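Canvas totes: wash or don't wash?
Household forum > Laundry and fabric

plutwood_jo
Posted June 6, 2022
I have a heavy canvas tote that goes to the store every week and it has gotten dingy. The label says spot clean only. Has anyone put one through the machine anyway?

kramerst17
I did, cold, gentle cycle, no dryer. It shrank enough that the bottom doesn't sit flat anymore. The canvas also went limp. I'd stick with the label.

M. Peeters
Disagree. Mine have been washed for years. Cotton canvas shrinks once, mostly, and then it's done. The trick is to pull it into shape while it's damp and hang it by the bottom corners.

kramerst17
Depends on the canvas. Some is stiffened with sizing and that washes right out. If you like a bag that stands up by itself, don't soak it.

aigars726
What color are the handles? I had navy ones bleed onto the body on the first wash. Test with a damp white rag first. If color comes off on the rag, leave the machine out of it.

plutwood_jo
Handles are blue. The bag is off-white and it does stand up on its own, so I'd like to keep that. Same type of bag: 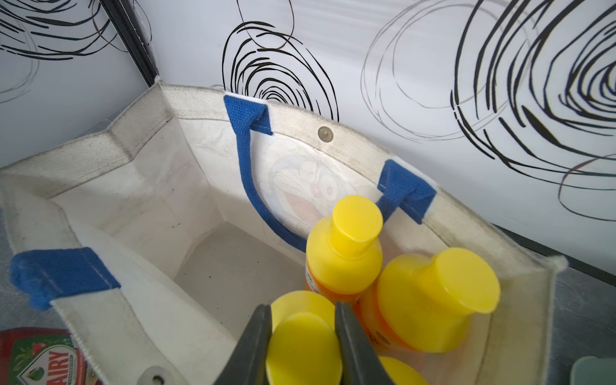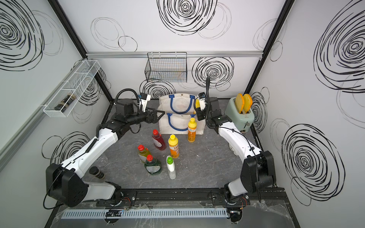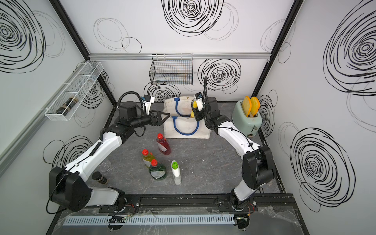 I tried the rag after reading the replies and got a faint blue mark, so no machine. Would dish soap and a soft brush do it?

aigars726
Yes. Shake the crumbs out first or you'll rub them in. Work from the rim down and use very little water.

M. Peeters
Add baking soda paste for gray marks. Leave it 4 hours, brush off.

kramerst17
Paste left a chalky ring on mine. Soap first, then decide.

plutwood_jo
Will do soap this weekend. Thanks.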